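Stop Discarding the Slow Demonstrations

Opinion

Every group that collects manipulation data by hand keeps a rejection list. The entries are familiar: tracking lost, object dropped, operator hesitated, episode over time. I want to argue against the last two. A demonstration in which the operator hesitates is usually worth more than a clean one, and the practice of throwing it away has made our policies worse at the moments where they most need help.

My evidence is modest. At Cindby we spent part of last October reviewing 2549 demonstrations of bagging and unbagging, recorded with handheld grippers and intended for a policy named Lumbantobing. The collection guide set a ceiling of 70 seconds per episode. The filter had removed 229 episodes for exceeding it or for what the guide called indecision, meaning any pause longer than a fixed threshold. I watched all of the rejected ones. Most of them ended with the task done.

What they had in common was film. Thin plastic is a poor object by the standards of our field. It has no stable pose, it transmits and reflects light at the same time, and its shape after contact depends on folds that no camera resolves. A bottle on a bare table can be described by a position and an axis. Put the same bottle in a bag and the operator has to decide where the bag ends and the bottle begins, which layer to take, and whether the other hand should hold the film still or stay out of the way.

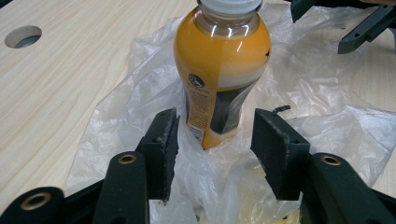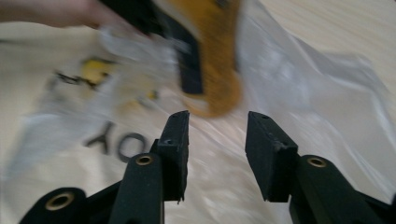
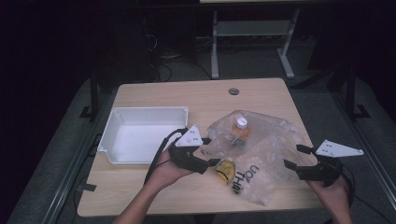

Handheld grippers, a bottle and a plastic bag, from the wrist and from the head.

An operator faced with that problem slows down. The fingers come close, stop, back off a little, and approach from another angle. Under the indecision rule each of those stops is a fault. Under any reasonable reading of motor behavior it is a measurement: the operator is waiting for the film to settle, or using a light touch to find out whether it will move. The correction that follows is the most informative segment in the recording. It starts from a state slightly off the good path and returns to it, and a policy trained by imitation sees few such states unless somebody leaves them in.

The standard objection is that pauses teach the policy to pause. This is true, and I have seen it. A model with a short observation history cannot tell a useful wait from a stall, so it learns to hold position and sometimes never leaves. But that is an argument about the model and the labels. It can be addressed with a longer history, with action chunks that span the wait, or by trimming only those idle frames in which neither the gripper nor the object moves. Falleseck, the annotation tool we use, can mark such spans with little effort. Deleting the whole episode to remove four seconds of stillness is a large price for a small convenience.

A second objection is cost. Fast operators produce more episodes per shift, and throughput is easy to report. I accept that a budget exists. I would only point out what a time ceiling does to the people working under it. They learn which bag arrangements are quick. They flatten the film before the recording starts and set the bottle where the opening already faces the hand. The instruction sheet still says "random placement," and the dataset drifts toward the placements that fit in the allotted time. No filter catches this, as every one of those episodes passes.

Teleoperation has the same fault in a different form. With the remote rig at Clurketti, latency makes everyone slow, so the ceiling was raised and the pause threshold loosened. Nobody there regarded the extra hesitation as bad data; it was put down to the equipment. The handheld group down the hall kept the strict rule, on the grounds that a person with tools in both hands has no excuse for delay. I find this inconsistent. Delay imposed by a network tells us little about the object, while delay chosen by the operator tells us a good deal.

There are episodes that should go. If tracking is lost, the trajectory is wrong and no label will repair it. If the operator stops to talk, cut the span. If the object falls off the table, keep the episode in a separate set for failure detection and leave it out of imitation. These are decisions about content, and a reviewer can make them by watching the recording. Duration is a poor substitute for watching.

My proposal is narrow. Drop the time ceiling for any task that involves film, cloth or cord. Replace the indecision rule with a span label, applied after collection by someone other than the operator. Report the distribution of episode lengths with the dataset, including the long tail, so that users can apply their own cutoff. Pay operators by the hour; payment by the episode brings the ceiling back under another name.

We restored 72 of the rejected episodes in the first pass, chosen for clear tracking in both grippers. The rest are still waiting for span labels, and I would ask other groups to check what remains in their own rejected folders before the storage is cleared.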